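Reading Historical Fiction: Handout 2
Setting, sources and the lighthouse novel

Tutor: Danai Tzavaras

Set text: Virker, all of Part One (up to page 186). If you have the large print edition the page numbers will not match, so go by the chapter headings and stop at the end of chapter 13.

What we covered last time

We looked at how a historical novel tells its reader where and when they are. Some do it with a dateline at the head of the chapter. Others leave it to the objects people handle, the money they spend, or the way they address one another. Several of you preferred the dateline because it saves effort. Others found that it made the opening pages feel like a report. Keep both views in mind this week, as Virker uses datelines in Part One and then drops them.

Outline of the story so far

Ingrid Lazaridis arrives on the island of Virker as the second wife of the lighthouse keeper. She has been told that the first wife drowned. The keeper's log for that winter has a gap in it, and the assistant keeper, Bosham, will not discuss it. By the end of Part One she has learned to work the lamp, has quarrelled with Bosham over the oil account, and has found a bundle of letters addressed to a ship called the Serano.

The story is told by Ingrid as an old woman looking back. She mentions this on the first page and then hardly refers to it again until chapter 9, when she breaks off to say that her hands are too stiff to go on writing. Mark that passage. We will read it aloud.

Setting

The island is invented, but the author has given it the working details of a real station: the hours of the watch, the supply boat, the fog signal, the rules about visitors. Most of this comes in through tasks. Ingrid does not describe the lamp room when she first enters it. She describes being told to clean it, and we learn the layout from the order in which she does the work.

Compare this with the arrival of the supply boat in chapter 4. That is a set piece, with the whole island brought down to the landing. It runs for several pages and very little of it affects the plot. It does tell us who will speak to whom, and that matters later on.

Weather is the other thing to watch. It would be easy to have a storm whenever the story needs one. In Part One there is a single bad storm, and the worst quarrel takes place on a still, bright morning.

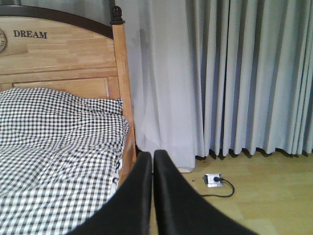 What is the difference between a narrator who lies and a narrator who leaves things out?

A narrator who lies tells us something that other evidence in the book contradicts. One who leaves things out may say nothing false at all, and we notice only that a date, a person or a conversation is missing. Ingrid mostly belongs to the second group. She tells us that she read the letters, and she tells us what she did afterwards, but what was in them is held back until Part Two. Whether she does this to protect someone or because that is how she remembers it is left open in Part One.

The log as a source

Extracts from the keeper's log appear between chapters. They are short, often only a line or two, and written in a different style from the rest: no opinions, few adjectives, wind and visibility first. Please look at these closely.

Things to note:

The log and Ingrid's account disagree twice in Part One, once over who was on watch and once over the state of the sea.
The handwriting is said to change in November. Ingrid notices this before she understands it.
The missing pages fall in the middle of a run of ordinary entries, so the gap is easy to pass over on a first reading.
Bosham also keeps the oil account, and this is quoted only once.

A log looks trustworthy because it is dull. Readers tend to believe a dry entry over a lively memory — and the author knows it. When the two disagree, ask who was holding the pen and who would be checking the book later. A keeper could be dismissed for a missed watch, so he had every reason to record one that had not been kept.

Dialogue and period speech

The author avoids old-fashioned words almost entirely. There are no contractions in the speech of the keeper, while Bosham uses them freely, and that difference does most of the work of placing them. Ingrid's own speech shifts depending on which man she is talking to. Chapter 7 is the best place to see this, as all three are at the table together.

One point came up last year and will probably come up again. The characters hold some views that a modern reader will find unpleasant, and the older Ingrid passes no comment on them. Some readers take the silence as approval. Others think comment would be false to the period. I would like us to discuss it with the book open, so please bring a passage to support whatever you think.

Terms used in this handout

Frame narrative: a story set inside another, often with an older narrator looking back on earlier events.
Set piece: a long, worked-up episode that could almost stand alone.
Documentary insert: a letter, log entry, bill or cutting placed in the text as though copied from an original. It may be invented, and in this novel all of them are.

Written work

Write 400 words on one of the following. Notes are acceptable if you are short of time, but use full sentences for your main point.

1. Choose one log extract and the chapter that follows it. Say what each tells you that the other does not.
2. Take any page from chapter 4 and say what would be lost if it were cut.
3. Rewrite the opening of chapter 1 from Bosham's side. Add a short paragraph on what you had to change.

Hand it in on paper or send it by email, whichever suits you. I will return it with comments at the session after next.

For next time

Read the first two chapters of Part Two. Do not read the author's note at the back yet, as it gives away who wrote the letters. Bring your copy of Handout 1, because we shall go back to the page on datelines.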